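Dyeing old cotton sheets with avocado pits, worth the trouble?

usulises
Hi all, long-time reader here. My sister-in-law eats an avocado a day (bless her) and has been saving me the pits, so I now have 40 of them in the freezer. I keep reading that they give a lovely soft pink, and I'd love to try it on some old sheets before I risk anything good. Do I need alum, or can I skip it?

Chiharu S
Oh, you're in for a nice weekend! I skip the alum completely. The pits have plenty of tannin of their own. What matters is a long, slow simmer, never a boil, and then leaving the cloth in the pot overnight. Scour the sheets first, and I mean really scour them, twice if they've ever met fabric softener.

nunez_n
I have to disagree with Chiharu, much as I love her posts. Without a mordant mine faded to beige by March, and that was on a curtain I'd fussed over for days. Soy milk or alum, please, your future self will thank you.

Chiharu S
A curtain in a sunny window will fade whatever you do, my friend! My pillowcases live in a dark bedroom and they're still pink after 8 washes.

Sheehan P
Water makes more difference than either of you allow. We had hard water at the old house and got coral, and here it comes out much duller. Try a pinch of baking soda in a small jar with a scrap before you commit the whole pot. 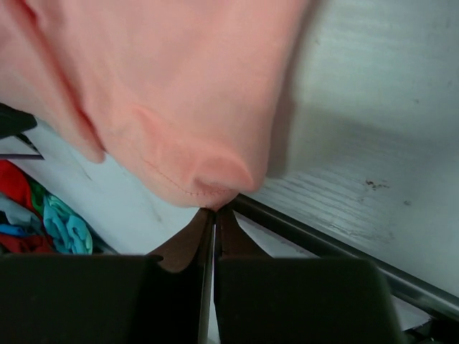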